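3.2 Work surfaces and small stands

The second part of the survey dealt with tabletops and the small pieces of furniture kept on them. Participants in the Stundwood workshops were asked which surfaces they preferred for sorting and setting down small items, and why. Plain surfaces were chosen most often for fine work. Patterned ones, marble patterns in particular, were liked for their looks, but several people said that pins and screws were hard to find on them.

Tóth and Koubek reported much the same in their earlier study of kitchen worktops, although they did not look at stands or boxes. We kept their wording for the questions so that the answers could be compared. Each session lasted 20 minutes and was repeated in March with the same people.

Open stands were easier to use than closed boxes, as the contents could be reached without lifting a lid. Pale wood was also easy to pick out against a grey top (Figure 4).
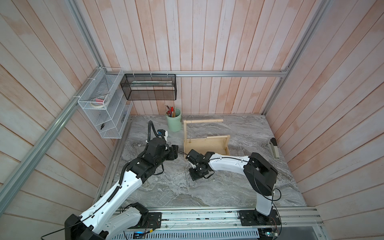
Figure 4. Light pine stand with two upright side panels, towards the back of a grey marble-patterned tabletop.

Where the stand was placed mattered less than we expected. Most participants moved it to the back of the table and left it there, keeping the front clear for the task. Baláž found the same habit with desk trays. The effect of height is taken up in Section 5.

Contact: Evangelia Karamanlidis, Hiltance | Back to top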